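Kitchen & Table > Drinkware Care > Powders and Descalers

Edemance Glass and Mug Powder, 400 g

Edemance is a washing powder for glasses, cups and mugs which have become dull, cloudy or brown inside. It is made by Lemaire, a small family workshop, and we have sold it in our shop since the first year. It contains citric acid, washing soda, an oxygen bleach and a little salt. There is no perfume and no color in it. When you open the bag it smells of almost nothing, and this is correct.

The powder was first made for cafés. A café washes the same glass many times in one day, often with hard water, and after some months the glass has a gray veil that the normal dish liquid does not remove. This veil is mostly lime from the water. In mugs the problem is different, there it is tannin from tea and coffee, which sits on top of the lime and holds to it very well. For this reason a product against lime alone will leave the brown ring, and a bleach alone will leave the veil. Edemance works on the two together.

How to use it

For glasses: put one level spoon (the spoon is in the bag) in a bowl with 4 liters of warm water. Stir until you do not see grains. Lay the glasses in the water, fully covered, and leave them for half an hour. Rinse well and dry with a cloth that has no softener in it.

For mugs with a brown ring: put half a spoon directly in the mug, fill it with hot water up to the ring, and wait. Old tea stains may need the whole night. Please do not use boiling water in a glass, only in ceramic.
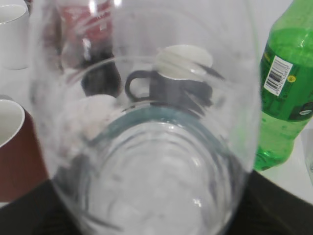
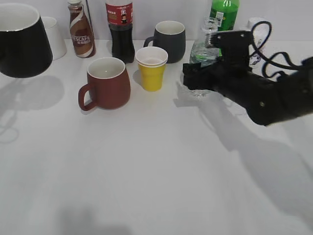 For bottles and carafes with a narrow neck: use the same quantity as for glasses, fill to the top and let the bottle stand open. Never close a bottle with the powder inside. The oxygen makes gas and the pressure must go out. We repeat this on the label in red letters, and still we receive each year one or two letters about a cork on the ceiling.

What it will not do

If the glass is cloudy because the machine has attacked the surface, no powder can help. You can make a small test with a drop of vinegar. Wipe a corner with it, and if the corner becomes clear while it is moist and also after it dries, the problem is lime and Edemance will remove it. If the fog comes back when the glass is dry, the surface is damaged and it will stay so.

Do not use it on gold or silver rims, on painted decoration that is not under the glaze, on aluminum, or on crystal with glued parts. On stainless steel it is fine, but not longer than one hour.

Sizes and reference

Bag of 400 g with spoon, reference 1012. This is the size most people take at home.
Sample bag of 100 g, without spoon. One flat teaspoon of your own is nearly the same measure.

The large tub for cafés is not in stock at the moment. Lemaire has told us that it returns in November. If you have the old Zirker tub with the screw lid, you can fill it again from the bags, the lid is good and keeps the damp away. The new paper bag is less good for this, I must admit, and in a humid kitchen I advise to put it inside a jar.

Storage

Keep it dry and away from children. If the powder has made lumps it is still good, but break them before you measure. After two years the bleach part becomes weak. The powder will still take the lime away, and you can finish it on kettles and taps.

Goes well with

The Bukutard bottle brush, long handle, soft hair. It reaches the bottom of tall glasses where the hand cannot go. For deep mugs take the short one, because the long one bends.

Questions about a stain or a material you are not sure of can be sent by the contact form. I answer them myself, usually in the morning before the parcels leave. Please write what the piece is made of and what you have already tried on it.

Léonie Pruvost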